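Visit to the ceramics fair in Arboleda, February 2020

We arrived with the early bus from Sirkeo and paid the entrance, which was 10 euro and included a small cup of coffee. The fair is held in two halls of the old market. The first one is for potters who sell their own work, the second is for firms with clays, glazes and kilns.

I spent most of my morning at stand 48, where Nilletti showed their grey and green glazes. I wanted a darker blue — they had it only in big buckets, too heavy for the bus. The Undus kilns were very nice also, but the smallest costs 3895 euro and I have no place for it. 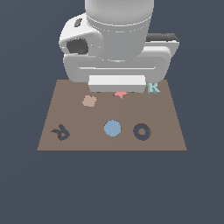 For lunch we ate bean soup in the yard behind the second hall. It was cold but there was sun. If you go next year, take a strong bag and some newspaper for wrapping, the sellers had very little of it.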